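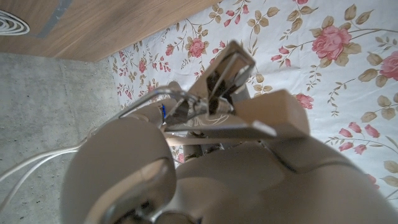
Equipment Planning Team, Plestari

Hi! We're the equipment planning team, and if you've ever wondered who decides which arm gets bought and which one waits until next July, well, that's us. I'm Dalia Lahlou and I look after the shopping list. Yuto Wada keeps the budget, Tapio Kettunen does the bench tests, and Tumelo Venter talks to suppliers (he's far more patient on the phone than I am).

We started out with one shared spreadsheet and a lot of arguing. Robots are fun to shop for, and it's very easy to fall for a good demo and forget that you also need a stand, a spare set of fingers, a power supply and somewhere to put the thing. Our first budget had a line for the arm and nothing for cables. We found 2480 dollars for the rest by putting off a new workbench, and I still hear about that workbench from Tapio.

These days every request starts with a chat. Come and tell us what you want the robot to pick up, how often, and who's going to be using it. Please don't start with a model number! A plain two-fingered gripper does a lot of jobs very nicely, and a hand with proper fingers costs more to buy and more to keep going, so we like to try the work on both before anybody signs anything.

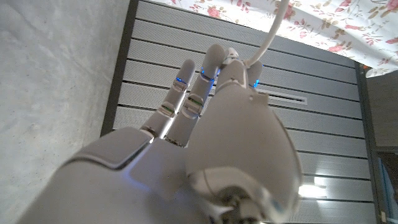 Hand with the joint lights on, blue and green.

Tapio's trials usually take seven working days. He writes up what went well, what annoyed him and which parts he'd want on the shelf, and Yuto turns that into a three-year cost. Yuto's sheet has 176 rows now. It had 177, but we finally agreed to drop the one called "misc" -- that was a good afternoon.

We buy from Skolleck for most of our mounts and fittings, and Tatby does our repairs. Themba Pretorius at Tatby also runs a short session for new staff every spring, covering what wears out first and how to order it. Go if you can, there's always a waiting list.

Requests for the next round close at the end of March. You'll hear from Tumelo either way, and if it's a no for now we'll keep your notes so you don't have to write it all out again. We're on the second floor of the Jacobs building, past the kitchen, and mornings before 11 are best for dropping in.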